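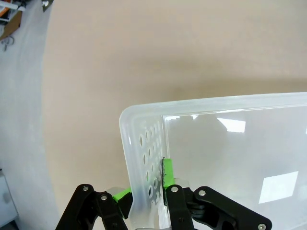 Ovov (browser game)

Ovov is a free browser game in which players hatch, raise, breed and show small imaginary animals. It is run by Widmer, a small game studio, and its animals are known by the same name as the game itself, so that a player may quite properly say that she plays Ovov, keeps a great many ovovs, and has just been given another ovov by a friend. Opinion in the community is divided on whether the plural needs its final s at all. The game's own pages use it, and this article follows them.

The game belongs to the large and friendly family of virtual pet sites, and anyone who spent their school evenings feeding something on a screen will find their feet in it quickly. Where it differs from many of its relatives is in its pace. An ovov does not starve, run away or fall ill if its owner is gone for a season, and a player who comes back after a long absence will find every animal where it was left, a little dusty in its portrait and glad to be brushed. Brushing takes one click. The dust has no effect on anything else in the game, though there are players who let it build up on purpose because they like the look of it.

Setting

The game takes place in Irnau, a cool, hilly country of lakes and orchards with a long coastline on its western side. The map is a single painted picture, and players move from place to place by clicking on it. The best known stops are the hatchery, the market town of Bristero, the show ground, and the public baths, where ovovs can be left overnight and collected with a slightly better mood in the morning.

Irnau has a calendar of its own that follows the real seasons of the northern hemisphere, which has caused a certain amount of good-natured grumbling from players in the southern one. Snow falls on the map in winter, the orchards turn in October, and a handful of animals change their coats to match. A setting in the account menu lets a player turn the seasons around by six months. It was added after a long run of forum requests, and it changes only the artwork, so a player using it will still find the winter market open while her own map is full of blossom.

Animals

There are 199 species in the game, counting those that can be obtained only at certain seasons. Most of them are four-legged and somewhere between a fox and a loaf of bread in shape, though there are also birds, a family of newts, and several creatures that the game's own guide files under a heading of their own and does not try very hard to explain. Each species has a common name, a short description and a favorite food. The favorite food is worth learning, as an ovov given its favorite will remember the giver, and will turn its head toward that player's name whenever the two visit the same page. The effect is small and a newcomer could easily miss it. Long-time players tend to speak of it with real affection.

Every animal passes through three stages of growth, called the egg, the fluff and the adult. An egg hatches when it has been visited on enough separate days, and visits from friends count toward the total. A fluff becomes an adult when its owner chooses, and a large number of players never choose. Fluffs cannot be bred or entered in the senior shows, but they can do everything else an adult can do, and whole collections are kept permanently at this stage. Players with such collections are known as fluffkeepers, a word that began as a gentle tease and is now used with some pride.

Coats and markings

Coat color is inherited, and the rules behind it have kept the more studious part of the community happy for years. Each animal carries a base color, a marking and a trim. The base and the trim come from either parent with equal chance. Markings are more complicated, and may lie hidden for several generations before turning up again in a hatchling whose parents, grandparents and great-grandparents were all perfectly plain. Widmer has never published the full rules. What is known about them has been pieced together by players who kept careful breeding records and were kind enough to share them, and the resulting guide, which runs to a good many pages, is pinned at the top of the breeding board.

Some combinations have picked up nicknames. A gray base with a cream trim is a porridge, a black base with a white muzzle marking is a milk thief, and the dark brown with orange feet is called a hearth. None of these names appear in the game itself, but they are used so widely in trading posts that a newcomer will need them sooner or later.

Breeding

Two adults of the same species may be paired at the hatchery. The pairing produces one egg, and both parents then rest for five days before they can be paired again. There is no fee. An owner may lend an animal to another player for a pairing, in which case the two agree between themselves who keeps the egg, and the site records the agreement so that there can be no misunderstanding later on. Before the recording of agreements was brought in, disputes over eggs were far and away the most common reason for a message to the moderators.

The family tree of every animal is open for anyone to read. Breeders who work on a line over a long period usually give it a line name, which is placed in front of the animal's own, and a good line name is guarded closely. Two players may not hold the same one. A name given up by its holder is set aside for a year and then returned to the common pool, and there is always a little flurry of interest on the boards when a well-loved name is about to come free.

Money and trading

The currency of Irnau is the button. Buttons are earned by playing small games, by selling food and furniture at the market in Bristero, and by placing in shows. They cannot be bought with real money. Widmer supports the game through a yearly membership, which gives the member a larger garden, some extra room in the stables and a choice of borders for the profile page, and which gives no advantage in breeding or in the shows.

Prices at the market are set by the sellers. Food is cheap and always has been. Furniture goes up and down a good deal, and there have been passing crazes for particular items, the best remembered being a plain blue footstool that for one winter sold at 500 buttons and could afterward be had for next to nothing. Many gardens still have one. Trading animals directly for buttons is allowed, but it is thought rather more polite to offer an animal for an animal, and most of the older players will do business in no other way.

Shows

Shows are held at the show ground every weekend and are open to all players. An animal is entered in a class for its species, its color or its manners, and the judging is done partly by the game and partly by other players, who are shown pairs of animals and asked to pick the one they prefer. The manners class is judged by players alone. What exactly is being judged in it has been argued over for as long as the class has existed, as the animals in it do nothing except sit in their portraits, but it draws more entries than any other.

The largest gathering of the year is the Lakeside Show, in early summer. The show that opened on Saturday, June 20, 2020 was the first to include a class for elderly ovovs, meaning those hatched in the game's opening year, and its winner was a porridge newt that had been sitting untouched in its owner's stables for most of its life. Winners receive a ribbon, which hangs on the animal's page, and a pear.

Community

The forum is attached to the game and uses the same accounts. Its busiest boards are those for trading, breeding and introductions, and there is also a quieter board for stories, where players write about the lives of their animals at whatever length they please. Some of these stories have been going for years and have readers who hardly play the game at all. Artists in the community take requests for portraits, usually in return for buttons or eggs, and species designed by players have been added to the game after being voted in by the members of the forum.

Moderation is generally described as mild. Newcomers are greeted on the introductions board with gifts of food, a custom that nobody at Widmer started – it grew up among the players – and it is considered good form to pass on a gift of the same kind once one's own first egg has hatched.

See also

Irnau (setting)
Bristero market
List of ovov species
Lakeside Show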